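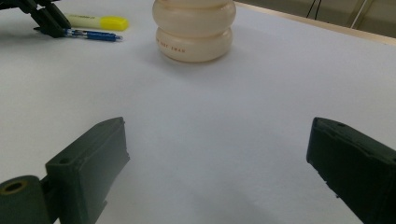 Page last changed: February, 4:10 p.m.

Fumbridge Handling Group – posts from the project account

1/ The Fumbridge group has closed the first round of collection for Melter, our program for teaching a two-gripper system to handle small desk objects. The round produced 3,967 recorded demonstrations. This thread sets out how they were made and what will change.

2/ All demonstrations are performed by people using hand-held grippers. Each gripper carries its own camera, and the learning system is given the view from that camera together with the opening of the fingers.

3/ The work surface is kept white and plain. Objects are drawn from ordinary supplies: pens, highlighters, and soft or rounded items such as the cream-colored stacked one. Glossy, bulging shapes are included on purpose. Early versions of Melter judged their edges poorly.

4/ Operators are asked to approach slowly, close once, lift, and release. A second attempt at the same grasp is recorded as a separate demonstration and labeled as such. Failed grasps are kept.

5/ Of the total, 3,000 demonstrations have passed review and will be used for training. The remainder are held back until their labels have been checked by a second reader.

6/ The most common fault was timing. When two grippers work on one table, their recordings must share a clock. In 9 sessions the clocks drifted, and those sessions have been withdrawn in full.

7/ Partners at Irkville use the Väisänen labeling scheme, which marks the start of contact and the end of contact but not the approach. We mark all three. A conversion table is being prepared – until it is issued, please do not merge the two sets.

8/ The second round will add 50 objects. Priority will be given to thin items that lie flat, where a finger must come down close to the table without pressing on it.

9/ Groups wishing to propose objects should write to the Fumbridge office before the list is closed. Proposals should state the size and weight of the object and whether it may be replaced if damaged.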